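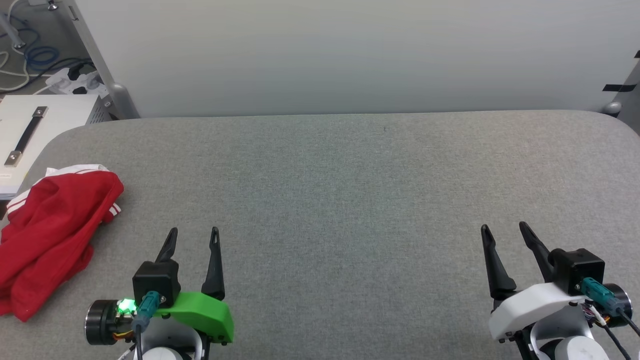
Short film submissions, August deadline: worth the fee?

Reading time: 3 min
Print | E-mail

ekine_reel
I have a 26 minute short finished and I'm trying to decide on the Cukgate festival. The early deadline has passed and the August one costs more. Their program says shorts can run up to 30, but every block I've sat through there was made of films under 15. Has anyone had a longer one accepted?

mutedtrack
Mine was 11 minutes and got in on the second try. A programmer at the Q&A said long shorts are hard to place because one of them takes the slot of two others. I'd cut it.

ekine_reel
I've cut it twice already. The first assembly was 41. There's a dinner in the middle that people keep telling me to lose, and the ending makes no sense without it.

halfpastreel
Don't cut it for one festival. Abubakar takes anything under 40 and has a block just for longer shorts. The audience is smaller but they stay for the discussion, and the screen is better than the one at Cukgate.

mutedtrack
Abubakar also wants a premiere in the region. If you play Cukgate first you can't go there.

halfpastreel
That was the old rule. It's only for features now. Check the regulations page, section 3.

mutedtrack
Just read it. It says features "and works in competition." The longer shorts block is in competition, so the rule still applies to this film.

halfpastreel
OK, I missed that line. We played there out of competition, so it never came up. I still think it's the better fit.

grainandgate
Program director at a small festival, not either of these. We had 3900 entries last time and took very few over 20 minutes. The ones we took were usually seen in full by every screener, which doesn't happen with a slow opening. Look at your first two minutes before you worry about the dinner.

Also send a proper screener. A lot of links arrive with the password missing or the sound out of sync.

ekine_reel
The opening is a woman waiting for a bus, no dialogue, close to three minutes. I like it, but I can see the problem.

tallowfilm
I disagree with the advice above. Plenty of good shorts open slowly, and if the screeners can't sit through a bus stop then it's the wrong festival for the film. Cutting to please screeners is how you end up with blocks where everything looks alike.

grainandgate
I didn't say cut it. I said look at it.

ekine_reel
I'm going to send it to Abubakar as it is and skip Cukgate this year. Does anyone know if they need subtitles burned in or as a separate file?

halfpastreel
Separate file for us, and burned in on the screener copy.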